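The price of a pair of hands

What a small firm learns when it tries to buy its way out of folding things

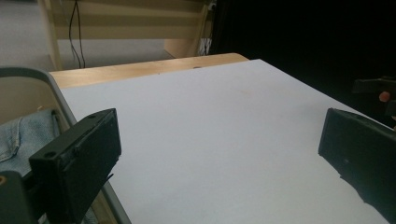 The figure at the top of Priit Liepiņa's first spreadsheet was a modest one, and he is still rather fond of it. It covered a pair of grippers, a stand and something he had labelled "bits". By June the bits had a tab of their own.

Liepiņa runs planning at Irnura, a packing business that handles awkward soft goods for people who would rather not. His brief from the board was to find out what it would cost to teach a machine a few of the duller jobs. He went first to Hegyi, whose salesman had excellent shoes and a quotation running to 30 pages. Page 2 gave the price. The remaining pages explained what the price left out.

"I had budgeted for a robot," he says. "I hadn't budgeted for fingertips."

Fingertips wear out. The pads scuff, the edges go, and a grip that was fine at nine in the morning is dropping sleeves by teatime. Hegyi sells replacements at a sum that made Liepiņa put the phone down and have a biscuit. He now prints his own blocks and buys the covering by the roll, and the line marked "consumables" is the only one in the plan to have shrunk.

The rival bid came from Trerkitik, which proposed the opposite approach: hand-held grippers first, the arm later. Staff would do the task themselves with the tool, over and over, and the recordings would be used for training. It is a cheap way to start, at least until you cost the people. Trerkitik suggested 500 recordings of each job. Liepiņa's team had made 1,618 of the first one before anybody agreed what a neat fold looked like, and there remains a faction that favours thirds.

None of those hours had been in the spreadsheet. Neither had the storage, the spare cables, or the table, which everyone had assumed already existed. (It did. Accounts was using it.)

Gisberg, the lender, was surprisingly relaxed about all this. Its only firm request was that Irnura lease the arm and buy the tools outright, on the grounds that an arm can be taken back and sold, whereas there is little second-hand trade in chewed fingers.

For anyone drawing up a similar plan, Liepiņa's advice is to take the hardware quote and set aside more than that again for labour, then to ask each supplier what breaks first. Hegyi said nothing did. Trerkitik sent a list, and got the order.

The arm is due in the autumn. He has left a blank row beneath it.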